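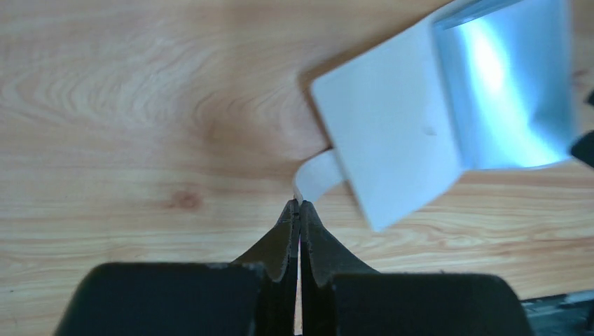

FOR RELEASE IN SEPTEMBER

Watchdog Questions Vetix Lobbying Report, Asks Senate Office to Take a Second Look

Han Project says the drone maker's filing leaves out who was called, what was asked for, and why the bill changed

WASHINGTON - The Han Project, which tracks foreign-linked lobbying, today asked the Secretary of the Senate to review the latest quarterly report filed for Vetix, a maker of drone parts and mapping software. The report says Vetix paid the lobbying firm Nodholm to discuss "general supply chain matters" with Congress. We have read it several times and still can't tell what those matters were.

Here is what the public record does show. Vetix is owned through a holding company, Prunura, that is registered overseas and doesn't publish the names of its main investors. Nodholm signed Vetix as a client in the spring. Over the summer, a draft defense purchasing bill that would have barred federal agencies from buying Vetix parts picked up a new exception. The exception covers mapping parts "already in routine civilian use." It runs 68 words. Vetix sells mapping parts that are in routine civilian use.

Nodholm says it had nothing to do with the wording. Maybe so. Bills change for all kinds of reasons, and staff members hear from a lot of people. But the firm's own report lists the bill by number, lists both chambers of Congress as contacted, and then goes quiet on the one section its client had reason to care about.

"I'm told this is all routine, and I've been told that before," said Shaohua Cui, director of research at the Han Project. "If it's routine, it shouldn't be hard to say which part of the bill you were paid to talk about. They wrote down three words that could cover a trade war or a box of screws."

What the filing says, and what it doesn't

Lobbying reports are supposed to name the client, the money, the issues and the lobbyists. They don't have to name each lawmaker or aide, and Nodholm is within its rights to leave those out. The law does ask for specific issues, though, and we don't think "general supply chain matters" meets that test.

The report also has a line for foreign owners with a stake in the outcome. On the Vetix filing, that line is blank. Nodholm told us in an email that Prunura is a "passive parent" and takes no part in Vetix's work in Washington. We asked for anything in writing that would back this up. We were sent a link to the Vetix home page, where Prunura is not mentioned.

Nodholm listed 5 lobbyists on the account. Two of them used to work for members who sit on the panel that handled the bill. The firm says both have passed their cooling-off periods, and we have found no sign that this is wrong. We would still like to know whether either one took part in talks over the exception. Nodholm did not answer that question.

A record that is hard to read on purpose, or by accident

Han Project staff went through 1461 quarterly reports filed for technology clients with overseas parents. Many were clear. A good number used the same kind of broad phrase found in the Vetix filing, often copied from one quarter to the next with the same typing mistakes. We don't claim that every vague report hides something. Some lobbyists are probably just lazy with forms. The trouble is that a reader can't tell the lazy ones from the careful ones.

We are also not taking it on faith that the review we are asking for will lead anywhere. Past complaints of this kind have usually ended in a letter to the firm, a corrected form, and no penalty. A corrected form would at least be something. The purchasing bill is due back on the floor this fall, and members who vote on it ought to know who asked for what.

The usual defense

Vetix said in a statement last month that it "welcomes openness" and that its products are "built for trust." It has not said who wrote the exception, or whether it saw the wording before it was added. It did say that banning its parts would raise costs for local governments. That may be true. No figures came with the claim, and when we asked for them we were told they were being prepared.

"People have been arguing over foreign money and lobbying since before Congress passed the first law on it in the 1930s," Cui said. "My oldest clipping on the subject is from 1936, and the excuses in it sound just like the ones in my inbox."

The Han Project is asking the Senate office to require an amended report that names the section of the bill discussed, and to rule on whether Prunura should have been listed. We have sent the same request to the Clerk of the House. Copies of both letters, with Nodholm's emailed replies in full, are available to reporters who ask for them.

About the Han Project

The Han Project is a nonpartisan research group that reads lobbying and foreign agent filings and publishes what it finds. It takes no money from companies, political parties or governments. Its donor list is posted in full and updated each quarter.

Media contact: Shaohua Cui, Director of Research, the Han Project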